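The Lid Department

When Plekeck took over the packing hall in July, we were told that no jobs would go. Eleven of us stood by the tea urn and heard it from a man whose lanyard was still creased from the packet. Jobs would, he said, evolve.

Mine evolved into lids. For 17 years I had packed, labelled and taped, with a sideline in swearing at the tape. Now I sat on a stool and watched an arm called Havunero learn about one small cream tub. It had fingers. I had fingers too, but mine weren't on the asset register.
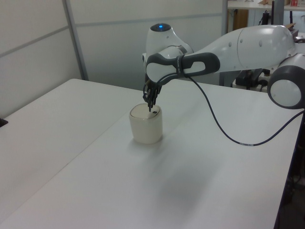
Mohamedi wanted to know if the arm would be paying into the Christmas fund. I said I'd raise it. I did raise it, at the meeting, and it was written down under Training Needs.

The form I filled in had a box for Attempts, a box for Outcome and a large one for Operator Feelings, which I took to mean mine. I put "fine" in it up to 66 times a shift. Once I put "peckish" and got an email.

By winter they had given me a title, Lid Confidence Partner, and a fleece. The others drifted off to the Zenduvach site, where you still lift things. They sent me a card with a lorry on it. I missed the noise of them - I even missed the radio, and I had hated that radio.

So I talked to the arm. I told it about my knee and the price of the bus. It was a good listener, in that it stayed put. 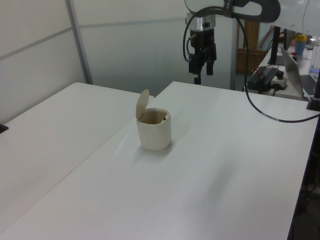
Lid up, arm overhead, me on my break.

When I came back there was a new form on the stool. It had 100 boxes, and Operator Feelings had been moved to the back, under Parking. I turned it over, found my pen and wrote "fine".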